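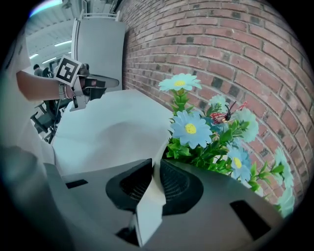
Brick on the inside
The Cistham workshops have kept their bare walls, and learned to furnish around them

Visitors to the Cistham workshops tend to remark first on the brick. It is red for the most part, with darker courses and the occasional brick burnt almost black, and it has been left unplastered in every room where the public or the staff are likely to spend time. When the building was taken over by the Carrasco Trust, the first proposal was to line it throughout with board and paint it white. The proposal was withdrawn after a single winter's survey, and the budget was spent on repointing.

Lorraine Sutcliffe, who directs the workshops, regards the decision as a practical one. "A lined wall in a building of this kind has to be watched," she says. "With bare brick, you can see what the wall is doing."

The oldest part of the site is recorded in a lease of 1713, although little of that date survives above ground. The present rooms are the work of several later owners, each of whom used whatever brick was to be had locally. Otakar Vaněk, the mason responsible for the repointing, worked through them in sequence over two summers. He raked out the hard cement of earlier repairs by hand and replaced it with a softer lime mortar, pale grey when cured, which allows moisture to leave through the joints. Where a brick had failed it was turned and reset, with the sound face outwards. Only 53 were beyond use.

Furnishing such rooms has required some discipline. Nothing may be fixed into the face of a brick, and any fixing that cannot be avoided must go into a joint. Tall units are therefore free-standing. The smooth white cabinets chosen for the work areas have plain flat fronts that can be wiped down at the end of a session, and their finish does a good deal to lighten rooms in which the walls themselves give back very little light. A hand's width is left behind each unit on the outer walls so that air may pass.

Lighting was the subject of longer discussion. Nicanor Ortuño, who prepared the scheme, tried spotlights directed at the masonry and found that they threw every joint into shadow and left the benches dim. The trust settled on fluorescent fittings set into a white ceiling, a plain solution which suits close handwork and is simple to maintain. The effect on the brick is even and rather cool. On October afternoons, when the light from outside has gone by five, the rooms remain comfortable to work in.

Dust remains the chief complaint. Old brick sheds a fine red powder, most noticeably after dry weather, and it settles on any level surface. The walls are brushed twice a year with a soft bristle brush, working from the top course down, and the tops of the cabinets are cleaned on the same day. Sealants have been suggested by several suppliers and declined.

Work on the north range is due to begin once the scaffold has been licensed. Vaněk has already set aside 200 reclaimed bricks for it, stacked under cover in the yard and sorted by colour.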